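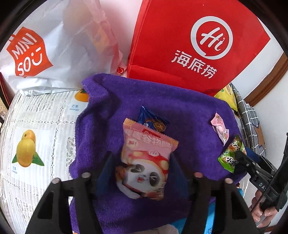 HARRIES — January

Himport 300 Table Covering
Wipe-clean fabric sold by the roll and cut to length

The Himport 300 is a coated table covering for staff kitchens, parish halls, school dining rooms and other places where a table is used many times in one day. It is supplied by Truditz from the Harries warehouse and replaces the Himport 202, which remains available in plain colors until present stock is sold.

The covering has a woven polyester base with a smooth coated face. The face resists tea, coffee, cooking oil and most fruit juices, provided that spills are wiped up on the same day. The base is brushed so that the covering stays in place on varnished or painted tables. Clips are not required on tables with a square edge — round tables should be fitted with the elastic hem described below.

We use cookies to remember your basket and to measure visits to this site. Accept all | Manage settings

Ordering and cutting

The minimum order is 2 yards. Cut lengths are prepared by hand and should reach the customer within 14 working days. Customers are asked to measure the table top and add the drop required on each side before ordering, as cut lengths cannot be returned unless faulty. Printed designs are matched at the cut edge where the pattern allows.
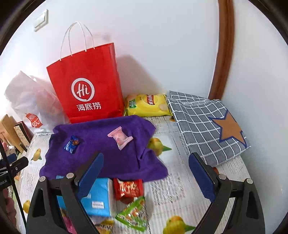
An elastic hem may be added to any length for a fixed charge. The hem is sewn in the Plesteck workroom, and orders that include it are sent separately from uncut rolls. Institutions holding an account with Truditz may combine several rooms on one order form.

Care

Wipe with a damp cloth and mild soap. Do not use bleach, scouring powder or solvent cleaners. Hot dishes must be placed on a mat. The covering should be stored rolled, with the printed face outward — sharp folds may leave a permanent line in the coating.

Samples

A swatch card showing all current designs is sent free of charge to schools, charities and public bodies. Requests should be addressed to Siwan Owen, Customer Accounts, and should state the number of tables to be covered and whether they are used for meals.

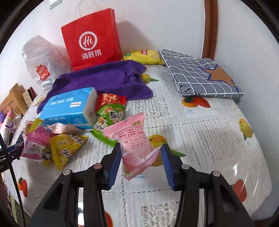

White peach flavor snack, held over a lace-patterned tablecloth with printed fruit.

Prices are shown before sales tax. Colors may vary slightly between rolls, and customers who need an exact match should order the full quantity at one time.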